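**1/** Ich muss jetzt mal über Bohnen reden. Getrocknete Bohnen! Seit Februar koche ich kaum noch welche aus der Dose und bin komplett verloren an das Thema. Thread für alle, die auch bei Minusgraden vor dem Hülsenfrüchteregal glücklich werden.

**2/** Angefangen hat es mit einer Tüte Ríos-Bohnen vom Markt in Girkau. Schwarz-weiß gesprenkelt, 300 Gramm, handgeschriebener Zettel dran. Ich hab sie zwei Wochen lang nur angeschaut, weil sie so schön waren :)

**3/** Achtung, kleine Enttäuschung: Die Sprenkel verschwinden beim Kochen fast ganz. Am Ende sind die Bohnen bräunlich-lila. Der Geschmack dafür: Maronen, bisschen Kakao, und eine Brühe, die ich direkt aus der Tasse getrunken habe.

**4/** Thema Einweichen, da gibt es ja zwei Lager. Ich weiche ein, über Nacht, und zwar in SALZWASSER. 2 Teelöffel auf einen Liter. Jahrelang hab ich geglaubt, Salz macht Bohnen hart. Stimmt bei mir überhaupt nicht, die Schalen werden zarter und platzen viel seltener.

**5/** Was sie wirklich hart hält, ist Säure. Tomaten, Essig, Wein also erst rein, wenn die Bohnen weich sind. Meine erste Chili-Runde stand deswegen bis 23 Uhr auf dem Herd und wir haben dann Brot gegessen.

**6/** Und das Alter! Auf vielen Tüten steht nur ein Haltbarkeitsdatum, kein Erntejahr. Ganz alte Bohnen kannst du kochen, bis du schwarz wirst. Auf dem Markt einfach fragen, die Leute am Stand freuen sich meistens sehr (ich kam da eine halbe Stunde nicht mehr weg).

**7/** Zweite große Liebe: Jonis. Kleine weiße Sorte vom selben Stand, so cremig, dass man sie mit der Gabel zu Aufstrich drücken kann. 224 Gramm trocken reichen uns für zwei Abendessen und einmal Brotzeit. Mit Zitrone, viel Olivenöl und Salbei, mehr braucht es nicht.

**8/** In den Topf kommt bei mir immer: halbe Zwiebel, Lorbeer, eine angedrückte Knoblauchzehe, ein Schuss Öl. Einmal aufkochen, zehn Minuten richtig sprudeln lassen (wichtig, rohe Bohnen sind giftig!), dann ganz runter mit der Hitze. Es darf nur noch ab und zu blubbern.

**9/** Probieren: immer fünf Stück auf einmal. Eine weiche Bohne sagt gar nichts, die Nachbarin kann noch kreidig sein. Erst wenn alle fünf cremig sind, ist Schluss.
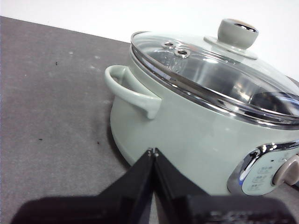
**10/** Und dann bitte IN der Brühe abkühlen lassen! Hab ich früher immer sofort abgegossen, und die Schalen sind reihenweise gerissen. Jetzt bleiben sie heil, und die Brühe wird richtig sämig.

**11/** Reste friere ich portionsweise ein, mit Brühe bedeckt. Vom Rest Flüssigkeit geht immer was in die Nudelsoße oder ins Risotto. Wer die wegkippt, schickt sie bitte mir.

**12/** Nächstes Projekt: selbst anbauen. Vom Fulline-Saatgut hab ich eine Tüte Stangenbohnen mit 50 Korn ergattert, die kommen Mitte Mai raus, an den Zaun neben den Kompost. Platz hab ich eigentlich keinen. Egal!!

**13/** Jetzt ihr: Welche Sorte muss ich unbedingt noch probieren? Am liebsten was Großes, das beim Kochen nicht zerfällt. Und falls jemand weiß, wie man die Sprenkel behält, meine DMs sind offen.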